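I've been putting off writing up the tracking code for Hokska, mostly because until last week it was a mess. The short version: each gripper has a cube covered in black and white markers, the software finds the cube, works out which way it's pointing, and hands me a path through space. Easy, right? Ha.

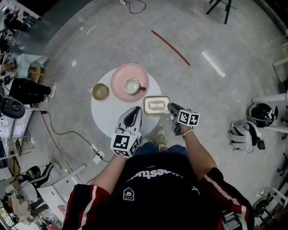

2 min read

Table setting is my favorite test (mug, plate, little bowl, metal food container) and it broke everything back in November. Whenever a cube turned so that only one face showed, the pose would flip and my lovely smooth path grew a spike. I tried a filter, then a bigger filter, and then the whole thing lagged!

What fixed it was boring. I now solve for every visible face together, keep both answers when there's a tie, and let the next 9 frames decide. Out of 1,000 clips, 59 still get thrown out, and I can live with that for now.

Next up is the planner, which still thinks two hands can share the same spot over a plate. I have 2 ideas for that and I like one of them. The code is in the Hokska repo under "tracking" if you want to poke at it, and yes, I know the config file needs comments.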